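Call for Participants: Does Any of This Bedtime Advice Do Anything?

Dritard Consumer Trials, Nikthorpe
Open to adults in and near Nikthorpe. Starts in June.

If you have read a magazine in a waiting room lately, you already know the advice. Change your sheets more often. Clear the clutter. Mist the pillow. Put the phone in another room, buy the heavier blanket, drink the sour cherry juice. Every piece of it comes with a confident tone and most of it comes with something to buy.

We would like to find out if three of these tips make any difference to how people say they slept. We are looking for 70 people who are willing to be mildly bored by the process.

Dritard is a small outfit. We test claims made about household goods and habits, and we publish what we get, including when what we get is nothing. Last year's trial on drain fresheners ended in nothing. So did the one on knife storage. People wrote in to complain that we had wasted their time, and we understand that, but a claim that doesn't hold up is still worth crossing off.

What we are testing

Fresh sheets. The claim is that people sleep better on sheets washed within the last few days. It may be true. It may also be that people who have just washed their sheets feel pleased with themselves and say they slept well. One group will change its bedding on our schedule and the others will carry on as they usually do.

Pillow mist. We will be using Kirnolik, which is sold as a bedtime spray, alongside a plain spray with a similar smell. You won't be told which one you have. Please don't try to work it out by comparing bottles with a neighbor. Kirnolik's makers are not paying for any of this and have not been shown the plan. We bought the bottles at full price.

The cleared bed. This one is vaguer and we almost left it out. The idea, as far as we can pin it down, is that keeping clothes, books, laptops and laundry off your bed during the day teaches you to link the bed with sleep. We have read this in at least a dozen places, usually with no source. When there is a source, it tends to be about something else.
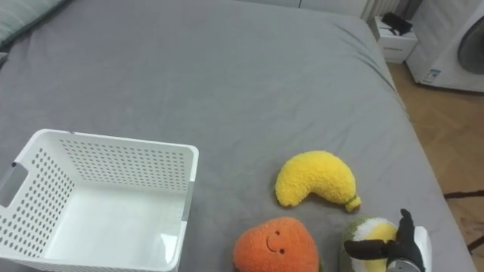 Fitted sheet on, basket on the bed: counts as "in use," however tidy it looks.

You'll notice we have had to define "cleared" pretty strictly. In our practice run, people had very different ideas of what it meant. Some thought a folded blanket was clutter. One person counted the cat. For this trial, cleared means sheets, pillows and covers only between the time you get up and one hour before you go to bed. Anything else is in use, including things you plan to move in a minute. Pets are exempt.

What you would be asked to do

The trial runs for 18 nights. We know that's short. A longer one would be better, and if someone would like to fund a longer one we would be glad to hear from them. In our experience people fill in their logs well for the first couple of weeks and then begin making things up, so a short trial with real answers seems the better deal.

You will be placed in one of the groups by a draw. You can't pick. If you have your heart set on the spray, this is probably not for you.

Each morning you fill in a paper log. It asks when you went to bed, when you think you fell asleep, how often you remember waking, and how you would rate the night. It takes a few minutes. We would like you to do it before you look at any watch or phone app that gives you a sleep score, because once people have seen the score, they tend to agree with it.

There are 2 visits to our office on the ground floor of the old Mustonen building. The first is to sign the forms and pick up your kit. The second is to hand in your log and answer some questions. Both are in the early evening, from 6:00 p.m., and there is parking in the back.
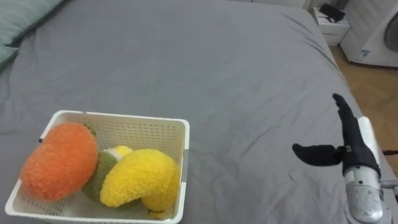 Pillow at the head of the bed, wrinkles left alone. Wrinkles don't matter to us.

About that last point, since we got so many questions about it in the practice run. We have no opinion on how neatly you make your bed. There is a separate claim going around that making your bed each morning sets you up for a productive day, and we are not testing it here. If you make yours, keep making it. If you never do, don't start for our sake. The worst thing you can do for a trial like this is turn into a slightly better version of yourself while it's going on.

Who can take part

You should be 18 or over and sleep in your own bed on most nights. You should be able to read and fill in the log in English. You need to be able to wash your own bedding, or have someone who does it and will put up with our schedule.

Please don't apply if you work night shifts, have a baby at home, or are being treated for a sleep problem. We're sorry about the last one in particular, as those are the people most often sold this kind of advice. But we aren't doctors, and nothing in this trial should be taken as treatment. If you sleep badly enough that it worries you, talk to a doctor and skip the pillow sprays, ours included.

You should also sit this out if strong scents bother you, or bother anyone who shares your bedroom. Both sprays smell. The plain one may smell slightly worse.

Couples can take part, but only one of you keeps the log. We tried it with both and the logs started to match.

What you get

A $70 gift card when you hand in a finished log. It's the same amount whichever group you are in, and the same amount whether you slept well or badly. You'll also get the results before they go up on our site, along with your own log back if you would like to keep it.

You don't get a sleep plan, a personal report or a certificate. We have been asked for all of these.

If you drop out partway, that's fine, and you don't need to say why. We do ask that you tell us you have stopped, so we aren't left guessing over a blank page. 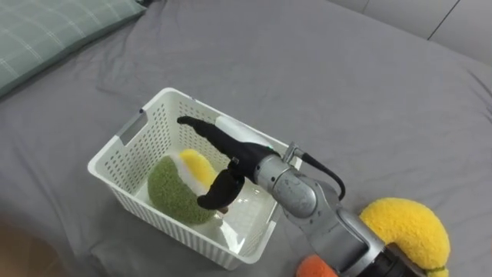

Basket in the middle of the bed. Log it as "in use" if it stays through the day.

What we expect to find

Not much, to be fair about it. Nesrin Bozkurt, who designed the trial, thinks the fresh sheets group will report slightly better nights and that the effect will fade by the second week. Valtteri Peltonen handles the numbers and has put in writing that he expects no gap between the two sprays. Both guesses are sealed in an envelope in the office and will be printed with the results. We do this every time. It keeps us from claiming later that we knew all along.

We would be happy to be wrong. If the cleared bed group comes back with clearly better nights, we will say so plainly and go home and move our own laundry.

There are limits, and you should know them before you sign up. Everything here rests on what people say about their own sleep, and people are not very good judges of that. The sheets group and the cleared bed group will know what they are doing, so there is no way to rule out wishful thinking there. Only the spray part has a real comparison. We could have dropped the other two and run a cleaner trial, but the sheets and the clutter are what readers ask us about — and a rough answer with its faults listed beats another article with none listed.

Your kit

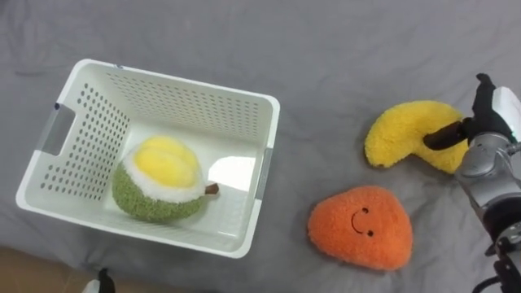 Each kit holds a paper log, two pencils, a sheet of stickers, the written rules for your group, and a bottle if you are in the spray group. Groups that change sheets or clear the bed should pick one container for laundry and stick with it for the whole trial, so that "laundry on the bed" means the same thing on the last day as it did on the first. You don't have to buy one. Any open basket is fine, and a plain white plastic one with holes in the sides and a handle opening at the end, like the one on the gray fabric, is about as fancy as this needs to be. Put one of the stickers on the rim so the rest of the household knows which basket is yours for now. Keep the log by the bed, out of the basket. We have had one come back washed.

Your answers and your name

Your log carries a number and no name. The list that links the two is kept on paper in a locked drawer and gets shredded once the gift cards have gone out. We don't sell or share contact details. We will not ask for photos of your bedroom, and if anyone contacts you asking for them in our name, please tell us.

How to apply

Write to Nesrin Bozkurt, Dritard Consumer Trials, Mustonen building, Nikthorpe, or leave your name and number at the front desk. Tell us your age, what kind of bedding you use, how often you usually wash it (the true answer, please), and if you share a bed. There's no need to explain why you want to take part.

We would also like to know if you already believe in any of these tips. Believing won't count against you. We want a mix, and so far nearly all the people who have asked about this trial are doubters like us, which is a problem for the results. If your mother swears by the pillow spray, please pass this along to her.

Places are filled by a draw once applications close at the end of May. You'll hear from us either way.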